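Manzano Reader Guide
Section 4: Setting up a shared book for your reading group

Print this page | E-mail this page

This section explains how to open one thriller or mystery for several readers, so that everybody can write notes without spoiling the ending for the others. You need a Manzano account and a book file you have the right to share. If your group reads on paper, go to Section 11.

4.1 Create the group shelf

1. Sign in and choose Shelves, then New Group Shelf.
2. Type a name for the shelf. Letters, numbers and spaces are allowed.
3. Choose who can add books. The normal setting is Organizer Only.
4. Press Save. The shelf appears in grey until the first book is added, then the colour changes to green.

Note: A group shelf can hold 100 books. Finished books can be moved to the Archive, and they do not count.

4.2 Add the book and set the spoiler line

1. Open the shelf and press Add Book.
2. Select the file. For this guide we use the novel Skutetti, which has 178 pages.
3. When the page count is correct, press Confirm.
4. Go to Spoiler Line and enter the last page that the group must read before the next meeting.

Caution: Do not move the spoiler line backward after members have started to write. Notes behind the old line stay visible to everybody, and it is not possible to hide them again one by one.

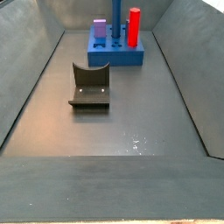 Blue base block with upright pieces.

4.3 Invite the readers

1. Press Invite and type the e-mail addresses, one on each line.
2. Choose the role. A Reader can write notes. A Guest can only read them.
3. Press Send. The invitation is valid until the organizer cancels it.

If a member did not receive the invitation, please check first the spelling of the address, and after that the junk mail folder. You can send it again from the Members list.

4.4 Choose the reminder

The reminder goes out on Tuesday evening if you change nothing. To choose another day, open Reminders and press on the name of the day. Members who already reached the spoiler line do not get the message.

Note: Notes written in the Akel app appear on the shelf after the member connects to the internet.

Comments

Visitación Soler
Please make the caution in 4.2 bigger. I moved the line back and my whole group learned who was the killer in chapter 4.

Zhenhua Xue
Is there a way to have two spoiler lines? We have slow readers and fast readers in one group.

Ilina
@Zhenhua we made two shelves with the same book. It's a bit of extra work but it's fine.

Contact | Copyright Manzano Reader | Back to top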